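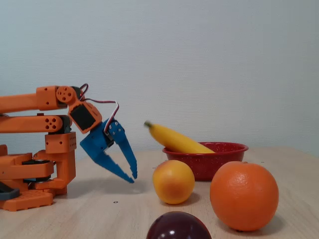

Keeping fruit from going to waste

I used to throw out so much fruit it was embarrassing, and then I moved to a tiny apartment in Flelholm with a kitchen that gets hot by lunchtime in April. That forced me to get organized! These are the habits that stuck.

Buy bananas at different stages

I pick up 4 at a time, a couple yellow and a couple still green at the stem. The green ones are ready when the first ones are gone – no more brown bunch staring at me on a Thursday-ish kind of morning.
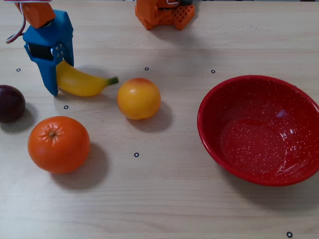 Keep the bowl shallow

One layer, and that's it. I had a lovely deep bowl from Fagundes and everything at the bottom got bruised, so now it holds onions (they seem happy in there). Apples live in the fridge drawer, well away from the bananas, and they stay crisp for ages.

Freeze before it's too late

Once a banana gets freckles I give it a day, then peel it, slice it and freeze the slices flat on a tray.

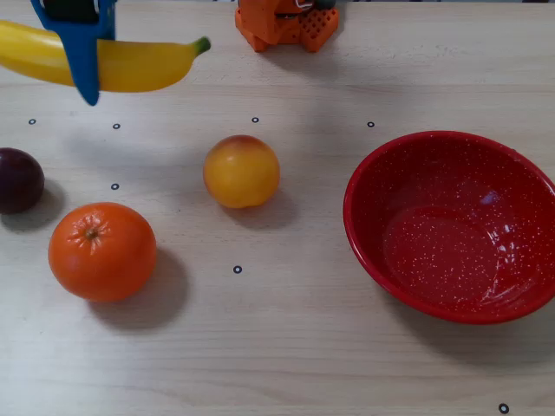 After 3 hours or so they go into a bag, and they don't clump. Two handfuls plus a splash of milk in the blender makes a pretty great soft serve. Add peanut butter if you have it – I always do.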